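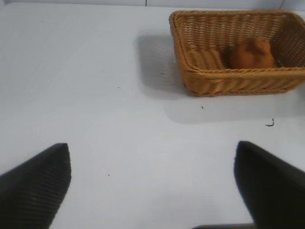

About Us

Clillton Kitchens has been putting bread, soup and lunch boxes on other people's tables for longer than most of us have worked here, and we still do it from the same long building at the bottom of Trollum Road, with the loading dock on the wrong side and the best morning light in town. We cook and pack for schools, clinics and a good many offices. On an ordinary day 1000 meals leave the dock before lunch, and every one of them has been through somebody's hands.

These days some of them have also been through a gripper, and because that is what people ask us about most, we have given it a fair share of this page.

How we started

Rawiri Rutherford opened the kitchen with two ovens and a delivery van that had to be parked facing downhill. He baked, drove, answered the phone and did the invoices in the evening at his mother's dining table. The first regular order was for a school up the road that wanted rolls every morning at 7:15, and he will still tell you (at some length, if you let him) about the winter the van would not go and he took them up on foot in two trips.

The school told a clinic, the clinic told an office, and little by little there was a kitchen with shifts in it. Rawiri's first hire was Wiremu Lowther, who came to wash trays for a month and now runs the packing room. Between the two of them they have probably done every job in the building, and it shows in how the place is run. If you tell either of them that a task is miserable, the usual answer is "I know, I hated that one too."

Why we brought in automation

The miserable task in this case was portioning. Somebody has to put one roll in each basket or box, then do it again, and keep doing it until the line is clear. It is light work for ten minutes and hard on the wrists and shoulders by the end of a morning. We rotated people through it, we bought better mats and changed the height of the benches, and all of that helped a bit, but the people who did it most were still the ones going home sore. A couple of good packers left us over it, and we were sorry to see them go.

So we put it to the whole packing room over a long breakfast. There was a lot of worry that morning and it would be wrong to leave it out of the story. People wanted to know whose hours would go. Rawiri said that none would, then wrote it down and signed it, and the sheet is still pinned up by the time clock. In all, 97 of us work here now, which is more than when the first arm was switched on.

The arms have names, as you would expect. The first one is Baxter and the second is Dura, both chosen by a vote that got more heated than the one about the parking spaces. Each works at its own white table, picking up and placing under the eye of someone who knows what a properly packed basket looks like.

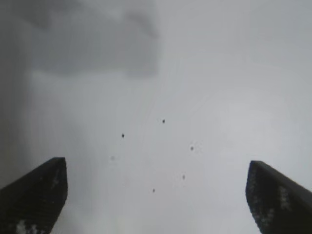

Getting to that point was slow, and we were glad of it in the end. For the first stretch, we did no customer orders with the arms at all. We set aside a table, brought over a few baskets and let people try things - close the fingers a little sooner, come in a little lower, move the basket over and see what happens. Our packers turned out to be very good at this. They have handled so many rolls that they can tell you why one will slide and another will sit still, and once that kind of knowledge had somewhere to go it came pouring out. Several of the settings we use every day started as a remark somebody made on the way to the coffee pot.

We also learned where to stop. Soup stays with people. So do salads, anything with icing, and every special diet box, which one person packs and a second person checks, the way we have always done it. An arm can place 700 rolls on a morning shift and we are delighted to let it, but it has no idea that the clinic on the hill likes its bread kept away from the fruit, and we would much prefer that decision to stay with someone who has met the people eating it.

What changed for the people here

The packing room is calmer. That is the first thing returning staff mention when they come by to say hello. The early start moved from 4 a.m. to 5, and you would have to have set an alarm for the old one to know what that hour is worth! People who used to spend whole mornings portioning now share their time between the arms, the checking bench and the kitchen proper, and quite a few have taken up cooking shifts they would never have asked for before.

There are new jobs, too. We have table leads, who look after an arm and its table for a shift, and they all came out of our own packing room. Nobody was asked for a certificate. Wiremu wrote the training himself, with a fair amount of help from the manufacturer's manual and rather more from his own notebook, and it takes place during paid hours, with lunch. Table leads are paid more than packers, and we thought that ought to be said plainly on a page like this one.

It has not all been smooth. Some people liked the old rhythm of the line, the talking especially, and when the arms first came in the room was laid out so that everyone had their back to everyone else. That was a poor piece of planning on our part. We moved the tables in December, over two very long evenings, and now you can hold a conversation from one end to the other. A few of our longest-serving packers have chosen not to work with the arms, and they don't have to. There is plenty to do here that wants a pair of hands.

A table lead's first job

Ask any table lead what they do before the baskets come over and they will start with the tabletop. Crumbs and specks get everywhere in a bakery. A new lead learns to look across the surface from a low angle as well as from above, to wipe toward the near edge, and to check the finger tips while they are down there. Wiremu teaches this part personally and he is not quick about it. He likes to say that he was hired to wash trays and has never quite been let off.

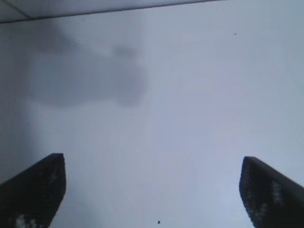 Gripper open in front of a pale surface, with a small dark speck between the fingers.

Visiting and working with us

We love having visitors, and we mean that, though we do ask you to call ahead so that we can find you a hairnet and somebody to walk you around. Mid-morning is best, once the first vans have gone and the second bake is coming out. School groups are very welcome. The children generally want to see Baxter and then, having seen Baxter, want to know about the rolls, and we try to have enough on hand for both kinds of question.

If you are thinking of applying, please do, even if you have never set foot in a commercial kitchen. We will ask what hours suit you and what sort of work you like, and you will spend part of a paid shift in the packing room so that you can see whether you like us. Other kitchens thinking about automation are welcome to get in touch as well. We are happy to talk about what it cost us in time and patience, and Wiremu will lend you a copy of the notebook, provided it comes back.

The office is open from 7 a.m. to 3 p.m. and the front door sticks, so give it a good push.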